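How to get limescale off a bathroom sink and tap

Last updated 17 August 2025

Quick one as I've had the same question a lot. Hard water, chalky ring round the tap, soap that never quite rinses off. All fixable in an evening, mostly waiting.

What you need

White vinegar or citric acid. An old toothbrush. Kitchen roll. Two cloths, one wet one dry. Rubber gloves. A freezer bag and an elastic band if your tap has a long spout.

850 ml of warm water is enough to mix up a batch of citric acid, follow the packet for how much powder. I use the Navickas one, any will do. Don't mix with bleach. Ever. Open a window.

Check first

Marble, limestone, any natural stone: stop, vinegar will etch it. Same goes for coloured or brass-look taps, the finish can lift. Chrome is fine if you don't leave it on all night. Not sure what your worktop is? Try a drop in a corner you can't see.

Clear the worktop

Everything off. Toothbrush mugs, soap dish, the lot. Give the soap dish a rinse while your at it, the gunk underneath is half the problem.
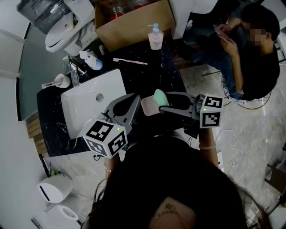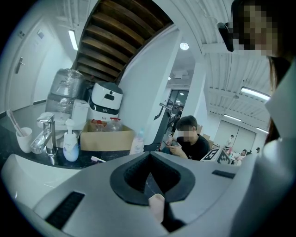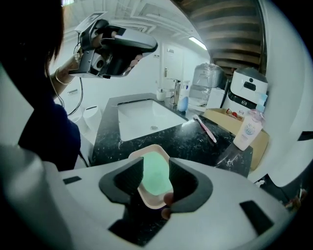
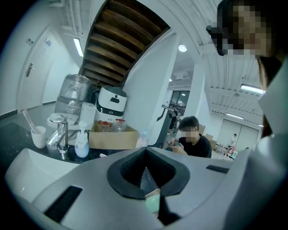
Third one down: green soap in its pink-rimmed dish.

Soak

Fold kitchen roll into strips, dip, wring a bit, wrap round the base of the tap. Press it right into the join. For the spout, fill the freezer bag, slip it over, band it on tight.

Leave it 9 minutes, then have a look. Light scale will wipe off. Thick stuff needs roughly 13 more. Top up the paper if it dries out.

Scrub

Old toothbrush, small circles. Get behind the tap, everyone misses behind the tap. Stubborn lumps can be nudged with a wooden lolly stick. No metal, no scouring pads, you'll scratch the chrome and then the scale grabs on even faster.

Overflow hole: bottle brush, bit of vinegar, flush with water. Will smell for a minute.

Rinse and dry

Rinse twice. Acid left sitting on chrome goes cloudy. Then dry it properly, buff with the dry cloth. Don't skip this, drying is what gives you the shine.

Keeping it off

Wipe the tap down after the last person's brushed their teeth. Takes seconds. Soap dish with drain holes, or prop the bar up on a sponge offcut. I tried the Clellus spray for a while, decent but pricey, went back to vinegar.

If the flow is still weak unscrew the end of the spout and soak the little mesh bit seperately. Doing a shower head guide in September, same method, bigger bag.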